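Search the notebooks
Search for:
Advanced

April
By the Fumholm letters desk

Notebook: recoding the Imarley recall letters, second pass

Started at 8:30 with the full set open. The set is 2,153 letters to the editor and reader comments about the Imarley recall, all from the Jastell paper, both print and web. The first pass was for topic only. The second pass is for accusation: who is being accused, of what, and whether the writer offers anything to back it up.

The question is still the one from the planning page. When a local fight picks up national labels, do the letters stop talking about the local thing? The recall began over the water rates and the sale of the fairgrounds. By the last weeks before the vote we were reading letters that called the board members communists, fascists, RINOs and puppets, and some of those never mentioned water or the fairgrounds at all. That is an impression from reading, and the recode is supposed to tell us if it holds up.

What counts as an accusation

Spent the first hour on this and changed the rule again. The old rule was "any negative statement about a person or group." It swept in too much. "The chairman was late to the meeting" was coded as an accusation, and so was "I am disappointed in the board."

New rule, as of this morning. A letter gets an A if it says or plainly implies that a person or group did something wrong on purpose, or is a bad kind of person. Being wrong, slow, late or careless is not enough. Lying is enough. "Ignored the voters" went back and forth and I have put it down as an A, with a flag so it can be pulled out later.

Then the type:

A1 - conduct (lied, took money, hid the appraisal, broke the open meetings law)
A2 - motive (wants power, hates this town, only cares about developers)
A3 - label (racist, socialist, fascist, traitor, and so on)
A4 - accusing the other side of making false accusations

A4 is new. The first codebook had no place for it and it turns out to be a large share of the later letters. Many writers are not defending a board member's vote on anything. They are angry at being called something themselves, or at having their neighbors called something, for signing or refusing to sign the petition. "I signed the petition and now I am told I am an extremist" is typical. Under the old scheme that letter was coded as a plain negative about the board's supporters, and the point of it was lost.

A letter can have more than one type. Code them in the order they appear. Do not try to decide which is the main one.

Test batch

Pulled 200 letters at random with the Bartoš script and coded them alone, without looking at the first pass. Of those, 99 got an A of some kind. Of the 99, 72 had at least one label (A3) or a complaint about labels (A4). I did not expect the share to be that high and I don't trust it yet. The random pull leans toward the end of the campaign for the simple reason that most of the letters were written then. It needs to be drawn again by week.

I also caught myself drifting. After a long run of angry letters, a mild one looks like nothing at all and gets a zero. After a run of mild ones, the word "shameful" looks like an attack. I went back over a stretch from before lunch and changed several codes in both directions. The changes are in the sheet in the column to the right, old value kept. Please don't overwrite the old values, we need them for the drift check.

Things that came up while coding:

Sarcasm. "Our brilliant chairman has done it again." I coded this by what it means, so it gets looked at for an accusation like any other sentence. If you can't tell whether it is sarcasm, leave it blank and flag it. Don't guess from the rest of the page.

Quoting the other side. A writer who says "They called us racists" is not calling anyone a racist. That is A4. The script marks it A3 every time, so every A3 the script suggests has to be read by a person.

Form letters. There are at least two templates going around, one for each side. The wording is the same apart from the first line and the name of the street. I have kept them in but tagged them with the template letter. My own view is that a person who signs a form letter has still said something and it should count, but the tables should be run both ways.

Headlines. The paper wrote the headlines, the letter writers didn't. Some are a lot hotter than the letter under them. Do not read the headline before coding. I have hidden that column in the working copy.

On keeping our own politics out of it

We have talked about this before and I am writing it down again. Everyone at the desk has an opinion on the recall, and a couple of us could have voted in it. The check we agreed on is the swap test. If you code a letter as an accusation, change the side it is aimed at and ask if you would still code it that way. I ran the swap on a handful of the flagged ones this afternoon and changed my mind on three. All three were letters from the side I would have agreed with. That bothered me enough to go back and do the rest of the flagged ones, which took until four.

The other habit I noticed is giving more credit for evidence when I already knew the claim was true. One writer says the appraisal was held back until after the vote on the sale. I know from the minutes that this is right. The writer doesn't cite the minutes, or anything. It should be coded as no evidence offered, and I had it as evidence offered. The column is about what is in the letter. It is not a fact check and we should stop treating it as one.
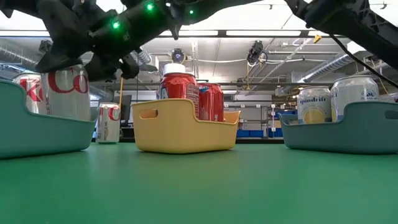 Evidence column

Three values now, down from five. The five-step scale gave us terrible agreement and nobody could say what separated a two from a three.

0 - nothing offered
1 - something offered that a reader can't look up ("everyone at the diner knows," "a friend who works there told me")
2 - something a reader could look up (a meeting, a vote, a document, a date, a news story)

It doesn't matter if the thing would check out. A wrong date still gets a 2.

National news stories are a problem. A letter accuses the local board of something and backs it up with a story about another state. By the rule it is a 2, a reader could look it up. But it says nothing about the board. For now I am giving it a 2 and adding an N. If there are a lot of 2N letters, that might be the most direct answer to our question that we have, more so than the labels.

Script notes

The Bartoš script still breaks on curly quotes in the web comments. It cuts the letter off at the first one and codes what is left. I found this when a long comment came back as six words. Fixed by converting all quotes before the run. Anything run before this morning should be thrown out and run again, including the word lists in the shared folder.

It also counts the paper's own note at the end of some letters ("The writer is a former member of the planning commission") as part of the letter. Stripped those by hand in the test batch. Needs a rule before the full run. The notes are always in italics in print but the italics were lost in the scans.

Duplicates: a letter that ran in print and then went up on the web is in the set twice. I match on the first full sentence. Keep the print one, unless the web one is longer, in which case keep the web one and note it.

Where the write-up stands

The draft says the Imarley letters "became nationalized." I would take that word out until the weekly draw is done. At the moment we can say that labels and complaints about labels were common in a sample that leans late. We can't say they pushed the local issues out, as the topic codes and the accusation codes have not been joined yet. It is possible that people who wrote about the water rates in the early weeks were still writing about them at the end, and a different crowd came in on top. Those would be two different stories.

I would also like the section on the Jastell paper's letters policy moved up. The paper stopped running letters that named private citizens partway through the campaign, and that alone could shift the types. A writer who can't name the neighbor may go after "those people" in its place. I don't have the exact week of the change. It was announced in a box on the opinion page, and the box is not in our scans.

To do

- Draw the sample again, same number from each week
- Second coder on the whole test batch, blind to my codes
- Rule for the editor's notes
- Rerun the word lists with the quotes fixed
- Find the week the letters policy changed; try the library's bound copies
- Join topic and accusation codes and look at water rates and fairgrounds separately
- Update the codebook with A4 and the N mark, and delete the old five-step page so it stops getting printed

Stopped at 5:15. The working copy is saved under the second-pass name and the sheet is locked until the second coder is done.

Last updated: April, 5:20 p.m.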